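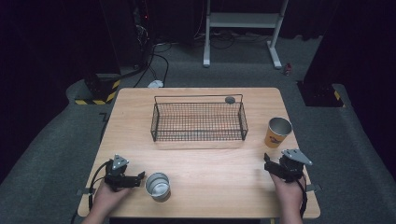

I want to make a case for the paper cup, and I know how that sounds. I own reusable ones. I've carried a steel travel mug through three jobs and one divorce, and I still think the way we talk about cups has gone a bit nuts.

It started with my office going cup-free in September. I work in the back end of a small insurance place in Plovbridge, and one Friday the stack of paper cups by the coffee machine was gone and there was a laminated sign saying we should all bring our own. Fine! I like a sign. But by noon there were people drinking coffee out of the measuring jug, and a visitor who'd driven two hours to see us was offered water in a bowl.

My friend Tatiana Oravec runs a little lunch counter near the bus station, and I called her to complain, expecting sympathy. What I got was a long talk about dishwashing. She switched to real mugs a while back (the thick white kind you can drop on a foot) and she loves them, but she had to buy 2000 dollars' worth of dishwasher to keep up, and it runs all day. She also loses mugs. People walk off with them! They go out to catch a bus with a mug of soup and that's the last she sees of it.

Now, I'm not saying she was wrong to switch. Her customers sit down, mostly. They stay and chat and leave the mug on the counter, and it gets washed and used again the same afternoon. That is exactly what a mug is for. My beef is with the idea that one kind of cup is the good kind and the other kind is for people who don't care.

Because look at my own kitchen. I have a whole cabinet of reusable cups and I'd bet most of yours looks the same. There's the one from the bank, the one with the lid that never sealed, the tall one that doesn't fit in the car, and a bamboo thing called an Ulo that my sister swore by for a month. Each one took a lot more stuff to make than a paper cup did, and most of them have been used maybe four times. A reusable cup you don't reuse is just a very heavy disposable one. I've bought at least five of those and I felt great every single time.

What bugs me is how much of this is shopping. We were told to use less and what we heard was buy the nicer version. Oľga Urban, who sits across from me, ordered a Wirkell flask in her favorite green after the sign went up, and it's lovely, and she already had one in blue. I'm teasing her a little here but I looked at the website too. I had one in my cart.

So what would I do? Keep a shelf of plain mugs at work, washed by whoever used them, no names on them. Keep a sleeve of paper cups in the drawer for visitors and for the days when the sink is broken, and don't make anybody feel like a criminal for using one. And stop giving away cups at every conference and fun run – please, I'm begging you. I'd take a banana instead.

As for me, I still carry the old steel mug. It has a dent and it smells faintly of tomato soup no matter what I do, and I'm not replacing it.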